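Fui a la jornada de puertas abiertas de Clillness, en Brillville, pensando que vería brazos mecánicos todo el rato. La responsable de tareas domésticas se rio. "Primero hay que limpiar como limpia la gente", me soltó. 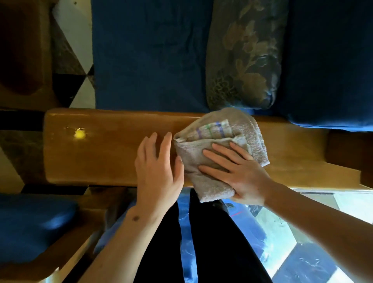

Grokano, el robot que preparan para agosto, aprende de manos humanas. Llevan 628 grabaciones y quieren más. "Fíjate en la mano izquierda, abierta contra la madera, mientras la otra aprieta la toalla -- eso a una máquina le cuesta muchísimo", me explicó, encantada. 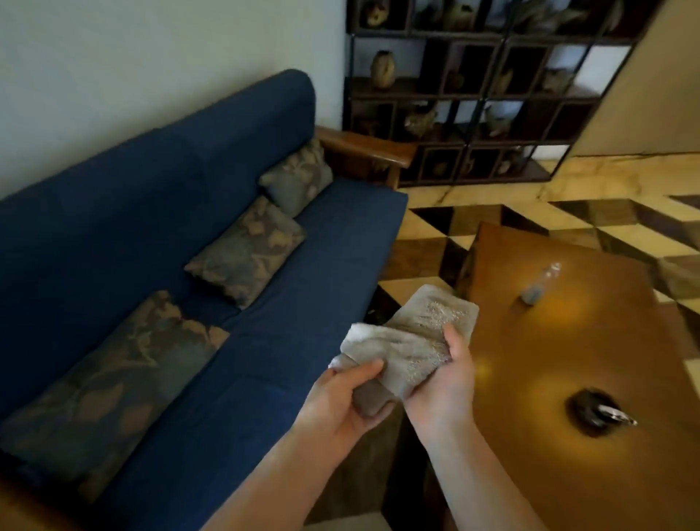

¿Y cuánto tarda en aprender una tarea nueva? Con 200 repeticiones ya se defiende, aunque ella prefiere 323.

Le pregunté por lo más difícil y ni lo dudó: "¡Los papeles! Se arrugan, se pegan, se doblan".
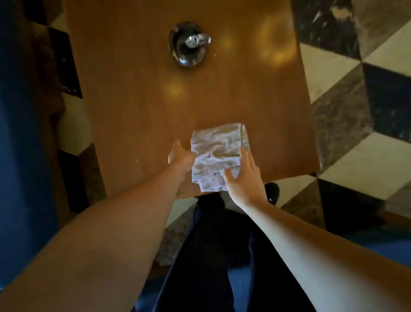
Las dos manos sobre el papel, al borde de la mesa.

Antes de irme me habló de Venckus, el programa que revisa cada toma (¡90 al día!), y de lo que descarta. "Si yo no entiendo el gesto, fuera", dijo. 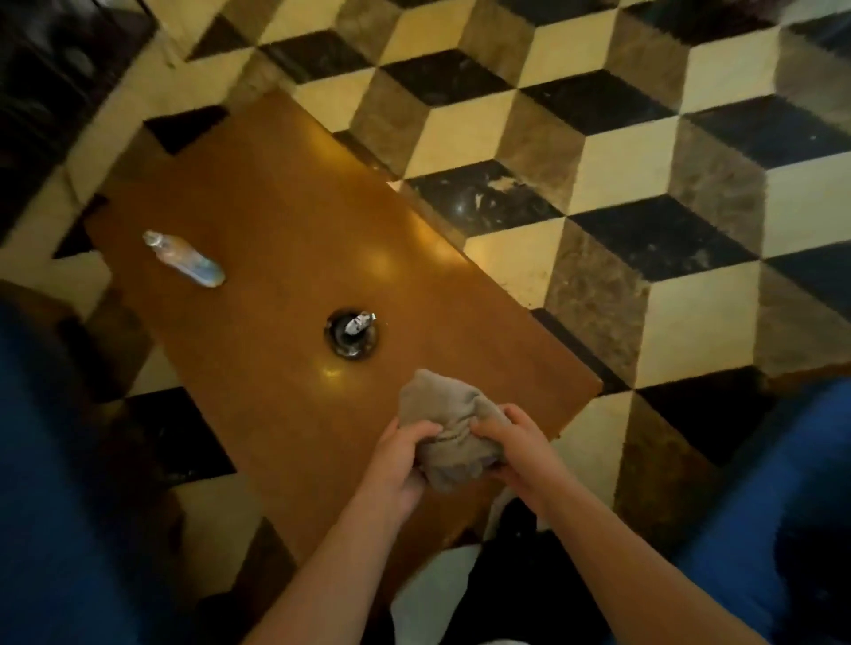 La toalla, recogida entre las dos manos.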